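**Musirbridge Tennis Club, court resurfacing and junior program**
Progress report to the Boström fund, September 26, 2018
Prepared by Ulla Nyberg

## Where the work stands

Courts 1 and 2 were resurfaced in July and are back in use. Verkitz took up the old surface on both courts and found that the base under court 2 had sunk along the north side. Repairing it added nine days. The extra labor was covered by the contingency line and we are not asking for more money.

The drain behind court 3 is still open. Plelico has the parts and will return to finish it once the ground has dried out. Until then court 3 stays closed after rain, which has cost us several evening bookings.

## Equipment

We bought 300 new balls for the junior sessions. Evdokia Stergiou ordered them in two lots so that the second half stays sealed until the winter season. The old ones that still bounce have gone to the practice wall. The rest were offered to the school. 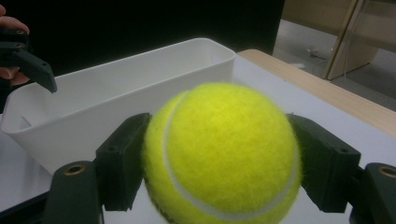 ## Spending to date

| Item | Spent |
|---|---|
| Base repair, court 2 | $2,005 |
| Balls and nets | $1,486 |

The resurfacing contract itself is paid in stages and is reported separately by Margit Isaksson. The second stage is due when court 3 is signed off. One net post sleeve was delivered in the wrong size and has been sent back. We expect a credit for it but have not counted it here.

## Junior program

Sessions started again once the first two courts reopened. Ingegerd Strand runs the beginners and Frøydis Lindqvist has the older group. Both groups are full and there is a short waiting list for beginners. We would like to open a third group in spring, but it depends on court 3 and on finding one more coach.

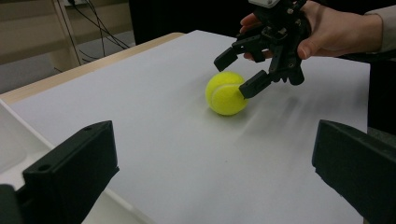
Coaching hours are a little under plan because of the late start on court 2. Ingegerd has asked to move part of the unused time to an indoor block over the winter, in the school gym. The gym floor has no court lines and she would tape them down herself. She wants to keep to the regular yellow-green felt ball indoors, so no separate order is needed. The school has offered us the gym at its usual rate and needs an answer before it fixes the winter timetable.

## Next steps

- Plelico to finish the drain and Verkitz to complete court 3.
- Decision from the fund on moving coaching hours to the gym.
- Repaint the fence posts along the parking lot, if the weather holds.

Receipts for both lines in the table are attached. Margit can answer questions about the staged payments.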